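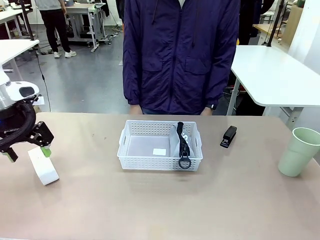
グリムショーバスのスト、定期券の払い戻しってどうなりますか?

Jayanthi Rajan

プロソロラからクラーカまで、毎日グリムショーバスの21系統で通勤している者です。日曜の夜に会社のサイトを見たら、運転士さんの組合が来週2日間ストをするかも、というお知らせが出ていてびっくりしました。交渉がまとまれば中止、まとまらなければ始発から全便運休だそうです。

私、先週ちょうど3か月定期を更新したばかりなんです(タイミング悪すぎ…)。それで、運休した日の分って返ってくるものなんでしょうか。サイトには「払い戻しについては追ってご案内します」としか書いていなくて、窓口に電話しても話し中ばかりでつながりません。

それともう一つ、朝の代わりの行き方も知りたいです。うちは車がなくて、クラーカの事務所に8時半までに着かないといけません。プリーカードの駅まで歩けば電車があるのは知っているんですが、使ったことがなくて、どのくらいかかるのか見当がつきません。坂がきついという話も聞くし、雨だったらどうしようと今から気が重いです。

ちなみにストそのものに文句があるわけではないです。いつも乗る便の運転士さん、本当に感じのいい人で、休憩が短いという話もちらっと聞いたことがあるので、うまくまとまるといいなと思っています。ただ、こっちはこっちで仕事に行かないといけないので! 前回のストのときどうしたか、覚えている方がいたら教えてください。

Vaughan Kingi

前回のストのとき私も21系統の定期を持っていたので、そのときの話を書きますね。

まず払い戻しですが、私のときは自動では返ってきませんでした。営業所に申請用紙が置いてあって、定期のコピーと一緒に出す形でした。終日運休になった日の分だけが対象で、途中で運転を再開した日は半日歩いたとしてもゼロ。これはちょっと納得がいかなくて窓口で粘ったんですが、だめでした(笑)。返金は現金じゃなくて次の定期を買うときの割引で、私の区間だと1日あたり500でした。運賃は変わっているかもしれないので、金額は参考程度にしてください。

大事なのは申請の締め切りです! 前回はスト終了からけっこう短くて、同僚は気づいたときには過ぎていました。案内は車内の貼り紙が一番早かったと思います。サイトの更新はのんびりでした。

あと、あわてて定期を解約するのはおすすめしません。私は一瞬それを考えて聞いてみたんですけど、手数料を引かれるし、使った分は割引なしの普通運賃で計算されるので、損をするところでした。更新したばかりならなおさら、運休日の分だけ申請したほうがいいと思います。

電話は、私の感覚だと昼休みの時間帯が一番つながりません。朝いちばんか、夕方の閉まる少し前にかけてみてください。営業所に直接行けるならそれが早いです。
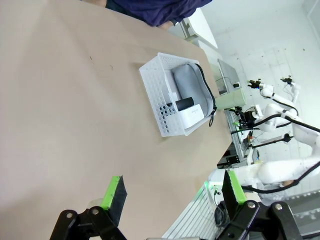

白いカゴとライトグレーのファスナー付きポーチ

朝の行き方のほうですが、プロソロラの停留所からプリーカード駅までは、私の足で25分でした。坂は確かにあります。でもきついのは図書館の裏の階段のところだけで、遠回りになりますが川沿いの道を行けばほとんど平らです。雨の日は階段が滑るので川沿いのほうが安心かな。電車に乗ってしまえばクラーカまではすぐなので、8時半なら7時過ぎに家を出れば間に合うと思います。ただし前回のストの初日はホームが大混雑で、1本見送りました。もう1本早い電車のつもりで出るといいですよ。

それから、運休になったら駅で運休証明みたいな紙がもらえるか、会社に確認しておくといいかもしれません。うちの職場は遅刻扱いにしないでくれましたが、バス会社のお知らせの画面を印刷して出すように言われました。

通りすがりの21系統

電車一択。定期は知らん、営業所で聞いたほうがいい。

自転車もありだけど、クラーカの駅前の駐輪場はおよそ100台しか入らないから、スト当日は朝早くに埋まるよ。前のとき停められなくて橋の向こうまで戻った。

あと交渉って前の晩の遅い時間にまとまることもあるから、寝る前と起きてすぐの2回お知らせを見ること。前々回は夜中に中止が決まったのに、私は知らずに歩いた。バスに追い抜かれた。

Jayanthi Rajan

お二人ともありがとうございます! 川沿いの道、そういえば散歩で途中まで行ったことがありました。あれが駅まで続いているんですね。次の休みに一度、時間を計りながら歩いてみます。

解約、実はちょっと考えていたので、聞いてよかったです。夕方に電話したらやっとつながって、今回も用紙での申請になる予定と言われました。締め切りはまだ決まっていないそうです。上司にも話したら、お知らせの印刷があればいいとのことでした。

バスに追い抜かれるのは切ないですね…。朝もちゃんと確認してから出ます。何か分かったらまたここに書きますね。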